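Skadulo

Skadulo is an annual music festival held in Vetville over three days in February. It presents experimental rock, drone, free improvisation, folk and electronic music in a group of small indoor venues within walking distance of one another. Admission is by wristband for the full three days or by single ticket for individual concerts. The festival has no outdoor stage.

Name

The name was taken from a handwritten set list found in the first venue used by the festival, on which it appeared as the title of a closing piece. The piece has not been identified. In early programmes the name was printed in lower case; the capital letter has been used on all printed matter since the fourth edition.

History

The festival grew out of a winter concert series held in the back hall of the Polák, a former piano warehouse near the railway station. The series ran on alternate weeks and was meant to fill the months in which touring groups seldom stopped in Vetville. In its last season the remaining concerts were moved into a single long weekend, mainly to share the cost of hiring a sound system. Attendance over that weekend was higher than for the rest of the series put together, and the format was kept.

The first edition under the present name used two rooms, both in the Polák. A second building, the Pistum, was added for the third edition. The Pistum is a disused bakery with a low vaulted ceiling, and it soon became the usual place for quiet and unamplified sets. The church hall in Mill Lane and the upper room of the town library were added later, the library for daytime events only.

The sixth edition was shortened to two days after a burst water main closed the Polák on the Saturday night. Four concerts were moved to the church hall at short notice and two were cancelled. Holders of single tickets for the cancelled concerts were refunded; wristband holders were offered a reduced price for the following year.

Venues

The Polák is the largest venue, with a standing capacity of 606. The stage is at the narrow end of the hall and is raised to chest height, a remnant of the loading platform. Sight lines are poor behind the four iron columns, and the area behind the rear pair is used for the mixing desk. The Polák also houses the wristband exchange and the record stalls.

The Pistum holds 80 seated. It has no raised stage. Performers set up on the floor against the old oven wall, with the audience on three sides. Amplification is limited to a pair of small loudspeakers, and drum kits are allowed only by agreement. Doors are closed during each set, and latecomers are admitted in the gaps between pieces.

The church hall is used for groups of five or more players and for works with choir. Its reverberation is long, and the programme there tends towards slow or sustained music. The combined capacity of all rooms open on a given evening is 884, so wristband holders are not guaranteed entry to any one concert.

Programming

Each edition is built from invited acts and a smaller number chosen from open applications. Applications must include one unedited live recording of at least ten minutes. Studio recordings are accepted as extra material only. Sets in the Polák last 50 minutes and sets in the Pistum 35 minutes, with no encores in either.

Changeovers are staggered so that no two venues start a set at the same time. The timetable is printed as a single sheet and posted in the entrance of each building. Changes made during the weekend are written on the posted copies by hand.

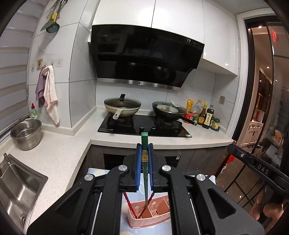 The daytime programme consists of workshops, talks and listening sessions, most of them free and most held in the library. The workshop on household percussion has been part of the festival since the fifth edition and deals with sounds made by striking, scraping and plucking objects found in kitchens. Participants bring their own material. Items are chosen for pitch, decay and the way they can be held; a chopstick gripped at the middle, like the green one pinched between the two blue pads, can be tapped at either end, and a plastic holder with slotted sides, such as the pink one under it, can be scraped along the slots with a second stick. The workshop ends with a short group piece, played once from a graphic score and not recorded. Numbers are limited to 13, the number of places at the library table.

A separate workshop on contact microphones is held in alternate years. It covers soldering, shielding and the building of a simple preamplifier. Those attending keep the microphone they have made. A soldering fee is charged to cover parts.

Listening sessions take place in the late morning. A complete album or long work is played from start to finish over the library's loudspeakers, without introduction. Printed notes are handed out at the end.

Sound and technical practice

The festival publishes sound limits for each room in advance and measures levels at the mixing position during every amplified set. The limit in the Polák is set by its licence, which also requires amplified music to end by half past eleven. The limit in the church hall is lower and is set by the terms of hire. Earplugs are given out free at all doors.

Acts share a common set of amplifiers and one drum kit in the Polák. Groups may bring their own cymbals, snare drum and pedals. Use of the shared equipment is compulsory unless an act has agreed otherwise at the time of booking, and it has been named in several reviews as a reason for the short changeovers. Reviewers have also noted that the guitar sound in the hall differs little from one group to the next.

Feedback-based and no-input works are placed last in the running order of an evening. The practice dates from the second edition, when a monitor loudspeaker failed early in the evening and the three sets that followed were played without stage monitoring.

Recordings

All sets in the Pistum are recorded with a single pair of microphones hung from the vault. Performers receive a copy and decide whether it may be published. Published recordings appear on cassette and as downloads, in plain grey covers carrying only the name of the act and the year. Concerts in the Polák are recorded from the mixing desk for archive use and have not been issued, apart from one compilation sold at the tenth edition.

The archive is kept at the town library and can be heard there on request. Recordings from the winter series that preceded the festival are incomplete. Several of the early cassettes have print-through, and two are blank on the second side.

Funding and admission

Ticket sales cover the larger part of the running costs. The remainder comes from a municipal culture grant, renewed every two years, and from the sale of food and drink in the Polák. The festival carries no commercial sponsorship on its printed matter or stages. Wristbands go on sale in two batches, and a share of each is held back for sale over the counter at the library. Children under twelve are admitted free to daytime events.

See also

Winter concert series at the Polák
Pistum (venue)
Music in Vetville

This page was last edited on November 24, 2019.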